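Household tips for people who are meant to be studying

From the Zillanard, the newsletter for students at Surum. Updated every September, when the kitchens are clean.

I am in my fourth year of a three-year degree and have lived in two blocks of Esura and one house with a slug in it. During that time I have learned a fair amount of Greek, most of which has gone, and the following, which has stayed.

The kitchen

Buy one good pan. A medium saucepan with a lid will do pasta, rice, soup, porridge, eggs and, on one occasion, a birthday cake. Put a dab of nail varnish on the underside of the handle. Your flatmates will still use it, but you will be able to win the argument.

Rice on the bottom of a pan comes off by itself if you fill the pan with cold water and a spoonful of bicarbonate of soda and leave it overnight. One night, please. A pan that has been "soaking" since the start of the reading week has become something for the biologists.

A 400 gram tin of chickpeas is two dinners if you are careful and one if you have just come out of an exam. Drain them, dry them in a clean tea towel, and fry them hard with whatever is in the spice jar that has lost its label. If there is no clean tea towel, see Laundry.

Onions and potatoes should not share a bag. The potatoes sprout, and then you are living with them. Keep the potatoes in the dark, in paper, and the onions anywhere with a bit of air. Garlic can go with the onions. Bread goes in the freezer on the day you buy it, sliced, and comes out two slices at a time. I resisted this for a year on grounds of principle and threw away a great many half loaves.

The kettles in Esura fur up by half term. Fill with equal parts water and white vinegar, boil, leave for an hour, rinse twice, then boil once more with plain water. Put a note on it while this is going on. My flatmate in second year made a cup of tea at the wrong moment and brings it up to this day.

Sockets and heaters

The heating in the older blocks goes off at ten in the evening, which is when most essays begin. A 2000 watt fan heater will warm the room nicely and may also put out the lights on your corridor if somebody else is making toast. Hot water bottle, jumper, second jumper. Heaters never go into an extension lead, and in most blocks they are not allowed at all, so read your agreement before you carry one up the stairs in full view of the porter.

If the window drips in the morning, wipe it down and open it for ten minutes. It will be horrible. Black mould on the back of a wardrobe is worse, and so is the letter about your deposit. Pull the furniture a hand's width off the outside wall on the day you move in.

Laundry

Seventeen minutes is how long the quick wash takes, and it will be enough for anything that merely smells of library. It won't do for sports kit. Sports kit wants a full cycle, turned inside out, with no fabric softener, as the softener coats the fibres and keeps the smell in like a preservative.

Do not overfill the dryer. Half a drum dries in one go, a full drum dries in three, and you pay each time. Sheets should be shaken out first or you'll get a large warm ball with a wet sock in the centre. For candle wax on a gown (it happens, there are formal dinners): let it go hard, scrape off what you can with a blunt knife, then lay brown paper over the mark and go over it with a cool iron. Move the paper along as it soaks up the wax.

Red wine on a carpet: blot, cold water, blot, and go on blotting long after you are bored. Salt has its supporters. In my experience it gives you a pink crunchy patch.

Small repairs and the tool drawer

Every shared kitchen has a drawer containing takeaway menus, a dead battery and one screwdriver, which is the wrong one. The screwdriver problem is worth solving properly. Most of what comes loose in a student room is held on with a cross-head screw, but desk chairs, bike parts and anything that came out of a laboratory clear-out tend to have the little six-pointed star. Forcing a flat blade into one of those will move it slightly and ruin it permanently.

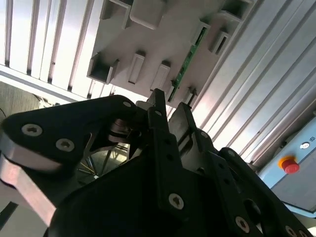 Torx-head screws in a black plate. Match the bit to the star before you lean on it.

A cheap set of bits with one handle covers nearly everything. Try the biggest bit that will go all the way in, since a small one will turn happily by itself and chew the edges on its way round. Push first, then turn. If the screw is tight, a drop of oil and a cup of tea's worth of patience does more than swearing. I have tested both at length.

Screws that have already been chewed can sometimes be coaxed out with a wide rubber band laid flat between the bit and the head. If that fails, stop. The tool store on the ground floor of Hovland lends out extractors to any student with a card, from any department, although the classicists do get a look.

Put the screws in a mug as you take them out. Label the mug. In our house there is a mug of screws on the windowsill that came out of something in my second year, and everything in the house still appears to work, and I don't like to think about it.

A wobbly desk is nearly always a loose bolt underneath at one corner. Turn the desk over, tighten all four corners a little at a time, going round, and turn it back. Take the laptop off first. A squeaking hinge wants a smear of petroleum jelly on the pin. Drawers that stick can be rubbed along the runners with a candle stub, which also uses up the candle before it reaches another gown.

Desk and books

Damp books should be stood on end with the pages fanned out, somewhere cool with moving air. Radiators make the pages go wavy. If it is a library book, own up early. The fine for a mildly rippled commentary on Thucydides is much smaller than the fine for the same book once it has grown a fur.

For price labels on second-hand textbooks, warm the label with a hairdryer for a few seconds and peel from one corner, slowly. Any glue left on a shiny cover will come off with a tiny bit of cooking oil on a cloth. Keep oil well away from paper covers, or your set texts will smell of chips until finals.

Cork boards are better than sticky putty in every way except that you have to own a cork board. Putty marks on paint can be dabbed off with more putty, rolled into a ball and pressed on repeatedly. It looks daft and takes ages.

Moving out

Begin with the oven. Whatever you think it will take, it will take an evening. Bicarbonate paste, left overnight, wiped off with a damp cloth, then the vinegar spray for the bits that refuse. Racks go in the bath on an old towel with hot water and dishwasher powder, and then of course you have to clean the bath.

Take a photo of every room with the curtains open, and of the inside of the fridge. One house I know of was sent a bill of £480 for cleaning and got nearly all of it back, on the strength of a photo of a salad drawer. Keep the pictures until the deposit is in your account.

Defrost the freezer the night before, with towels down and the door wedged open. Peas left in the ice at the back belong to the house and should be treated with respect.

Corrections and better methods to the Zillanard pigeonhole, ground floor, next to the broken printer.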